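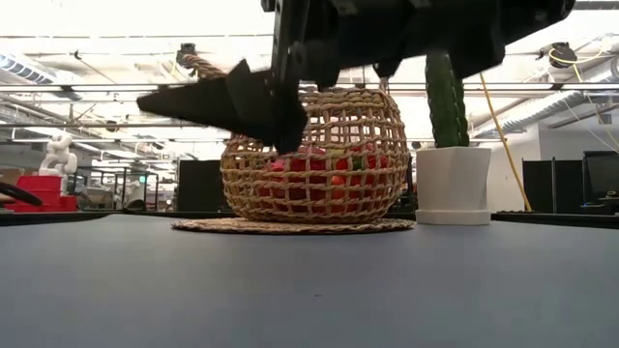
I do the tabletop and walkway check in Room 702 at Stoltham twice a year, once in September and once before the heating season gets going, and this is the second one. Same sheet as before, with my chatter under each line so you can tell what I was thinking when I ticked the box. I always start with whatever is standing out on the tables, and the woven basket on its round mat got me going right away, along with that yellow cable slanting down behind the cactus. Cables and pretty things on the same table are pretty much my whole hobby!

**Tabletop and walkway checklist, Room 702**
Date: Nov 15, 2025
Time spent: 40 minutes, plus a coffee

Marks: [x] fine, [~] fine but read my comment, [ ] needs doing

## 1. Things standing on tables

- [x] **Nothing hanging over an edge.** All good. I did the knee test (walk past at normal speed, see what you bump) and bumped nothing except a chair, and the chair had it coming.

- [~] **Baskets and bowls stand flat.** The rope-style basket is round and bulgy and I'd call it more of a roller than a sitter, so please leave the mat under it. I love the mat. The mat is staying. If somebody needs it for a hot dish, go get a different mat from the kitchen drawer, there's a whole stack in there.

- [~] **Nothing poking out of open weave.** The basket has big square gaps you can see right through, with red things piled up inside and a bit of green in among them. Fine for what's in there now. Please don't start dropping pushpins, keys or pens into it, which is what happened to the wire one by the door, and I found that out with my thumb.

- [~] **Handles and cords tucked in.** The twisted rope at the back of the basket is the sort of thing a sleeve button catches on. I'm not asking anybody to cut it off! Just keep it turned toward the middle of the table when you put the basket back after wiping.

- [x] **Pots have a saucer.** White pot, white saucer, done. The cactus is artificial, so the saucer is only there for looks, but I'm ticking it anyway. A note for the kind souls who water everything: skip this one. The real plants are on the windowsill and they're the thirsty ones.

- [ ] **Tall things are weighted at the bottom.** I want a little gravel in the bottom of anything that's taller than it is wide. There's half a bag left from the Bisht order under the sink. I'll do it myself if it's still there next week, but I'd be delighted to be beaten to it.

## 2. Cables and cords

- [~] **Overhead drops are clear of the table edge.** The yellow one comes down from high up on the right toward that side of the table. I'd like every drop in the room to have a clip near the bottom so it can't swing into the pots and things, and I've put clips on the shopping list. Until they come, if you move a table, look up first. (I say this as a person who once dragged a desk lamp the length of a hallway without noticing.)

- [x] **No cord across the main walkway.** Clear from the door to the windows when I walked it. Let's keep it like that through the holidays, please, when the string lights come out and everyone loses their minds a little.

- [ ] **Extension cords labeled.** Nope. Three of them have no tag. I left a roll of tape and a marker on the shelf by the Olo speaker, so grab it and write where the cord lives.

- [x] **No cord under a rug or mat.** Lifted them all. Found a raisin.

## 3. Surfaces

- [x] **Tops wiped and dry.** I did this one with my hand flat, corner to corner. The gray tops show every crumb if you crouch down and look across them toward the light, so that's how I check, and yes, I look ridiculous.

- [~] **No sharp corners or lifted edging.** One table in the back row has edging that's coming up. I pressed it down and it came right back up at me. Taped for now, glue later. Don't lean on it in a sweater you care about.

- [x] **Tables don't rock.** Only one did, and it was a folded menu under the wrong leg. Menu removed, table happy.

## 4. Bins and storage

- [~] **Stacked bins are steady.** The red containers on the left are stacked, and I'm OK with stacked. My rule is the heavy one goes on the bottom and you can lift the top one down without going on tiptoe. If you're stretching, it's too high, and there's plenty of shelf left lower down.

- [ ] **Lids match bins.** This has been open on my list since forever. The lids from Preltitz don't fit the older bins, they only *sit* there looking like they fit, and then you pick the thing up by the lid and well. Please sort them into two piles when you have a slow afternoon.

- [x] **Step stool is where the sign says it is.** It was!

## 5. Getting out in a hurry

- [x] **Both doors open all the way.** Pushed each one until it touched the stop.
- [x] **Extinguisher visible and tag current.** Someone had hung a tote bag on it. The tote bag is now on the coat hook with all the other coats and totes, where it can make friends.
- [~] **First aid kit stocked.** Plenty of gauze, hardly any small bandages, and small bandages are all we ever use. I'm getting a box of the 6-inch wrap too, the last one walked off.

## What's left over

The open ones are the gravel, the cord labels and the bin lids. None of it is scary and I wouldn't stop using the room over any of it. The clips for the overhead drops are the thing I care about most, so if the delivery shows up and I'm not in, please open the box and leave them on my desk where I'll trip over them (figuratively!).

If you disagree with one of my marks, write next to it. I really do read the margins, and last time somebody's note about the wobbly coat rack was better than anything I'd put down. The coat rack is much improved, by the way. I still wouldn't hang a wet parka on the left side.

Sheet goes back on the hook inside the supply closet when you're finished with it, pen included.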